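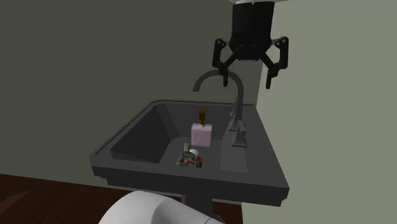

Kalari, a teacher training provider, will extend its lesson-study program to secondary math and science departments from November. The program has run in primary schools for the past three years.

Under the model, teachers plan one lesson jointly, observe it being taught, and revise it before a second class receives it. Each cycle takes 10 weeks and includes two observed lessons. Departments receive 400 minutes of release time per cycle, shared among participating staff.

Wulan Harahap, program lead, said the secondary version drops the written reflection log. "Teachers filled it in after the fact and it told us very little — the revised lesson plan is the better record."

Evaluation will be handled separately by Hüsnü Coşkun at Flistska. Student work will be scored against a common rubric at the start and end of each cycle, with scorers blind to the school and the date. The baseline sample is set at 1410 scripts. Attendance at planning meetings will be logged as a measure of fidelity.

Schools in Loltulthorpe will go first. Applications from other areas open once the first cycle closes.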